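**July 12, 2019**

# Pondlow pits two grippers against one stubborn door

Opening a door is still one of the best ways to embarrass a robot, and the small controls team at Pondlow has been doing plenty of it. The group is comparing two grippers and two arm controllers in a simulated house, and the first set of results came out this morning. 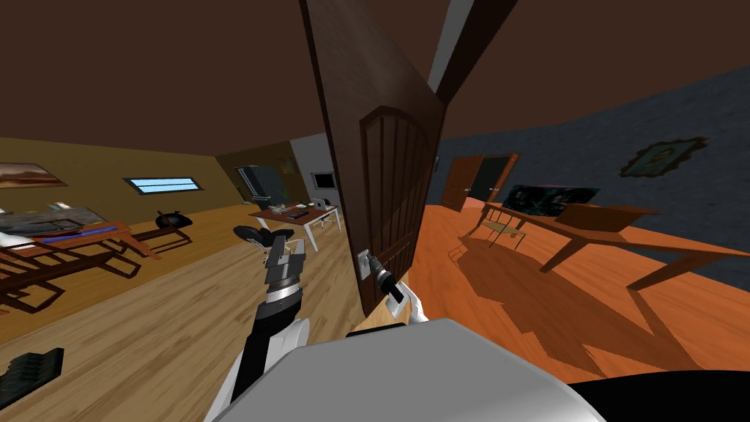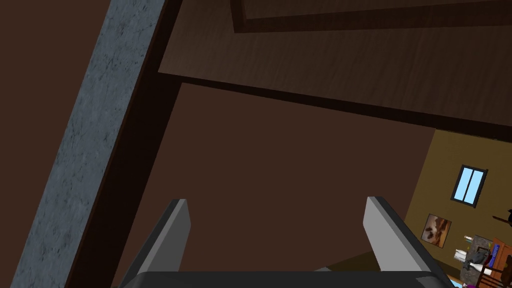
## What they tested

The team ran 4000 door openings in all. Each gripper worked with each controller, so every pairing got an equal share of tries. The first gripper, from Siddiqui, closes hard and fast. The second, from Brornel, is slower but gives a little when the handle pulls sideways, and that turned out to matter a great deal once the door began to swing.

The numbers are fun to dig through. With the older position controller, the Siddiqui gripper lost its hold on 1100 tries, mostly in the second half of the swing. Switching to the force controller cut that sharply. The Brornel gripper did well with either one, though it needed eight seconds longer on average to get a good grip in the first place.

"I was sure the faster one would win," said Humaira Magsi, who leads the tests. "Then I watched a whole afternoon of runs and changed my mind. You see the arm start to fight the hinge, and the softer grip just rides along with it. I loved that."

## Camera views matter too

Pondlow also tried two camera setups, a head view and a wrist view. The head view was better for planning the pull, and the wrist view was much better for the last bit of reaching. Using both gave the cleanest runs by a wide margin, even when large pieces of the room were hidden from one of them.

Magsi's favorite is run 1711, in which the gripper missed the handle, backed off and got it on the second try with no special code for a retry. She has played it for everyone in the office at least once.

## Next up

The same pairings move to a real arm at the Zovelport test hall in August, starting with a plain interior door and a lever handle. Magsi expects the gap between the controllers to grow there, and she plans to post the full run logs before the hardware work begins.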